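Trimulton review: media monitoring for small PR teams

Posted Oct 12, 2021 by Yaa Zakaria
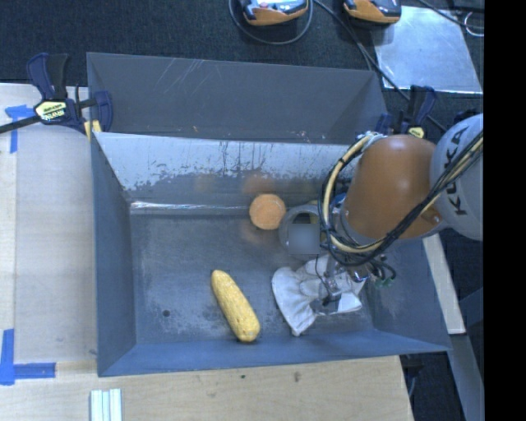 What it does

Trimulton tracks mentions of your clients in news sites, trade blogs and podcasts, then sends a digest each morning. I have used it since January for six clients, most of them in food and farm supply. Before that we paid for Branent.

Setup

Adding a client takes a few minutes. You enter names, common misspellings and words to exclude. One client shares its name with a bowling league, and the exclude list took care of most of that.

Results

In one month it found 182 mentions for our largest account. Branent found fewer trade titles but was quicker with local TV. Podcast transcripts are rough, and names come out wrong often.

Reports

The PDF export is fine. Charts can't be resized, and the logo always lands on the left. My colleague Nuwan Wijesinghe exports to a spreadsheet and builds his own.

Price

$300 a month for 3 users. Extra users cost more, and there is no annual discount.

Rating: 3 out of 5. We renewed.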